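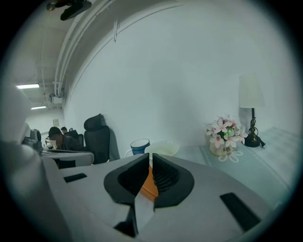

By Lucie Thibodeau | November 15, 2024 | Work

The first thing the operator wants me to know is that the job ad did not mention cups. It said "data" and "flexible hours." She has worked at Ponden since January, and she asked me to leave her name out, having seen what happened to the last person who talked to a reporter. (A meeting, she says. A long one.)

Ponden sells recordings of people doing small household jobs by hand. Operators hold a gripper in each hand and pick things up, set them down, and do it over. The recordings go to companies that train robots, among them Jeltau, whose name is on most of the task sheets.

"They tell us we're teaching," she says. "I used to teach. When you teach, the kid can ask you something."

Before this she packed orders at the Ruchti warehouse across the river, until the packing line was automated and her shift went from 103 people to a number she never got in writing. I ask whether she sees the irony. She has plainly been asked before.

"My brother brings it up every Thanksgiving. What do you want me to say? I needed the insurance."

The target is 600 good takes a week. A take is good if the software says so. If a fingertip slips or the tracking drops out, it doesn't count, and the time spent on it is gone too. Ponden's shift manager, who sat in on part of our talk, disputes this. "Bad takes get reviewed," he says. "People are paid by the hour here. Let's be clear on that." They are paid by the hour. They are also ranked on a list that is updated every evening, and the operator says hours get handed out from the top of the list down.

I ask him what becomes of the operators when the robots have learned enough. He says there will always be new tasks. I ask how many of last year's tasks are still being recorded. He says he would have to check, and so far he hasn't called back.

She is less gloomy than I am, I should admit. She likes the quiet, and she likes that her back no longer hurts the way it did at Ruchti. What bothers her is the wrists, and a way of moving that has followed her home.

"You stop reaching for things like a person. I pick up my coffee straight on, slow, from the side. My daughter does an impression of it."

Breaks come to 3 an hour, a few minutes each, which is generous next to the warehouse. She takes them at her table.
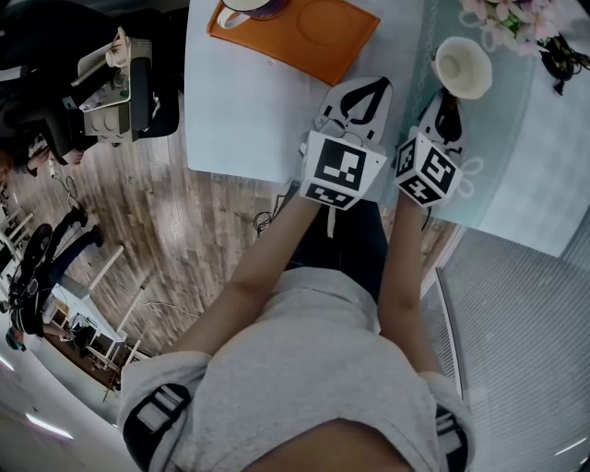 Grekby, who left Ponden in the spring, told me by phone that the breaks were the first thing to shrink whenever a delivery was late, and that in the last week there had been some 1,000 takes on the board for one person.

The manager says that figure is wrong. The operator, when I read it to her, says it sounds like a busy week.

Her contract is up for renewal in January. She hasn't decided whether to sign, and she hasn't been told if there will be anything to sign.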